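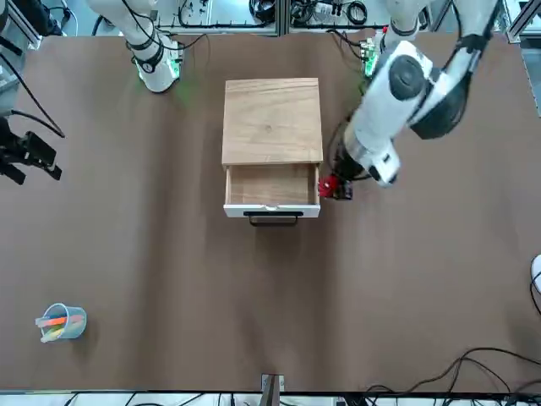 4.2 Small drawers and the claim of easy storage

Figure 3. The bedside drawer unit with its drawer pulled open. The inside of the drawer is empty. A small red object with dark parts is at the right edge of the drawer.

Much of the advice literature on tidying treats the bedside drawer as a solved problem. Put a drawer next to the bed, the argument goes, and the things that would have ended up on top of it will end up inside. Skinner's household survey is usually cited in support. Of the 748 households that returned his form, 513 said that a drawer by the bed had made the bedroom tidier. We have doubts about what that figure shows. The form asked people whether they felt the room was tidier, and it was sent only to people who had bought a drawer unit in the past year. People who have just paid for a piece of furniture tend to speak well of it.

There is a second problem. Skinner's form used one word, "drawer," for units of very different kinds. Some had three deep drawers on metal slides. Others were closer to the unit in Figure 3, which has a square light-brown wooden top, a white drawer front and a black bar handle. We see no reason to expect these to do the same job. A deep drawer can take a book, a charger and a pair of glasses in its case with room left over. A small one fills early, and what happens after it fills is the part that the survey leaves out.

In our own home visits, carried out in the Stiravgate district in November, the pattern was less flattering to the drawer. Ojala and Tilahun asked 100 residents to open the drawer nearest their bed and say when they had last taken something out of it. Many could not remember. Several were surprised by what they found, and one resident had bought a second pair of reading glasses while the first pair sat under a stack of receipts. The items in daily use were, for the most part, on top of the unit. The drawer had become a place for things on the way to being thrown out, and the top was doing the work that the drawer was supposed to do.

Dalgleish and Dalgleish take a kinder view. In their account the closed drawer hides small items, and hiding is itself a form of tidying, whether or not the items are ever used again. We can accept this as a description of how a room looks at nine in the evening. As a claim about storage it is weak – by the same standard, a sheet thrown over a chair full of clothes would count.

The handle deserves more attention than it has had. Most studies in this area record the volume of a drawer and stop there. A bar handle, such as the black one on the unit in the figure, can be hooked with one or two fingers, and some residents told us they liked this when reaching from bed in the dark. Others complained that light units with bar handles slide forward across the floor before the drawer moves. We did not measure this and would not want our notes read as a test of it. We mention it only to say that a drawer that is annoying to open will be opened less, and that no amount of inside space makes up for that.

The same caution applies to the common instruction to "start with an empty drawer." The Pollock guide gives this as its first step, and the Stillton guide repeats it almost word for word. Neither says what should go in first, or who decides. An empty drawer like the one in Figure 3 is an easy thing to plan for. The drawers we met in people's homes had been in use for years, often by more than one person, and clearing them out meant a talk about whose batteries these were and whether the old phone still mattered. Two couples asked us to come back another day.

We also looked at dividers, which the Pollock guide recommends for any drawer "of any size." Residents who had tried them in small drawers were split. Some kept them and were pleased. Others had taken them out again within a few weeks because the walls of the divider used up width that the drawer did not have to spare. Our sample of divider users is too small to settle the matter, and so, as far as we can tell, is everyone else's.

What we can support is a narrow claim. A drawer beside the bed holds things. Whether it keeps a bedroom tidy depends on what the top of the unit is used for, and none of the surveys we reviewed asked about the top. Section 4.3 takes up that question using the photographs residents took of their own rooms.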